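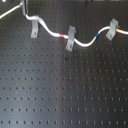 By Perla Olvera

The robotics club has spent most of this term on one white cable. The task is called cable routing, and it is one of four in the student challenge that closes in June. An arm has to take a cable that is fixed at one end, lay it through a row of clips in the right order, and leave it seated in each one. A person does it in a few seconds without looking. Our arm takes a good deal longer, and for the first month it did not do it at all.

The cable carries three bands of color: red, then blue, then yellow. They are for measuring. A rope or a cable has no fixed shape, so the software can't keep one stored model of it and match that to what it sees. What it can do is find the bands and guess the curve between them. Blagoje Perić, who wrote most of the vision code, started with no bands and tried to trace the whole cable by its edge. It worked on white paper on a desk. On the breadboard it kept picking up the glare from the ceiling lights and following that instead. With the bands it loses the cable much less often.

The clips went through several versions too. The first set was printed in the makerspace, and the openings were too tight. The arm would push, the cable would bow up in front of the clip, and the run would be over. The current ones are screwed to the board, so the spacing can be changed in a few minutes by moving them to other holes. Hermenegildo Tlapale keeps a paper chart of every layout the club has tried, by row and column, so that any of them can be set up again. If you move a clip, please write it on the chart. Two afternoons were lost in the spring over a clip that was one hole off.

The layout in use now is the one we call the shallow S. The cable goes through a clip, dips, rises, and goes through the next. The dip is the hard part. If the arm pulls the cable tight there is no dip, and the next band ends up too far along. If it leaves too much slack, the cable lies on the board and has to be picked up again.

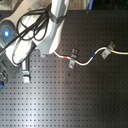 Student Robotics Club – Department of Mechanical Engineering

Since the last newsletter the club has logged 554 attempts. Of the last 90, the arm finished 56 with every clip filled and no help from a person. We count a run as failed if anyone touches the cable, the board or the stop button after the start. Ismail Helmy argued for a softer rule, where one nudge is allowed, and the group voted it down.

Most of the failures are at the second clip. The arm comes in at an angle that suits the first one and then has to turn its wrist while holding the cable, and the cable twists along with it. Iraklis Vasilakis is rewriting that move so the turn happens earlier, before the cable is over the clip. He has it working in simulation. On the real arm it has been tried only a handful of times, and he would like two more people to help him run it properly.

The other thing we are working on is speed. The challenge gives each team a fixed time on the table, and at our present pace we would get four tries. Some of that time goes to the arm stopping to look again after every move. Blagoje thinks it could skip the look when the bands are where it expected them to be. This will go in after the wrist change – not at the same time, so that we can tell which one made the difference.

A few practical items for members:

The lab is open to the club from 4 p.m. Sign in on the sheet by the door even if you are only staying a few minutes.

Anyone who wants to run the arm needs the safety session first. It takes less than an hour. Hermenegildo gives it, and you can ask him for a time.

Logs go in the shared folder the same evening, failed runs included. The failed ones are more use to us than the good ones at this stage. Please put the layout number from the chart in the file name.

We still need somebody to write the two-page report that goes in with the entry. It does not have to be a programmer. Ismail has last year's report and will pass it on to whoever takes the job.

New members are welcome at any point in the term, and you don't need to have worked with a robot before. Three of the people on this project joined knowing only a little Python, and one had none. Come by the lab during club hours, or leave your name with Perla at the department office and she will add you to the mailing list.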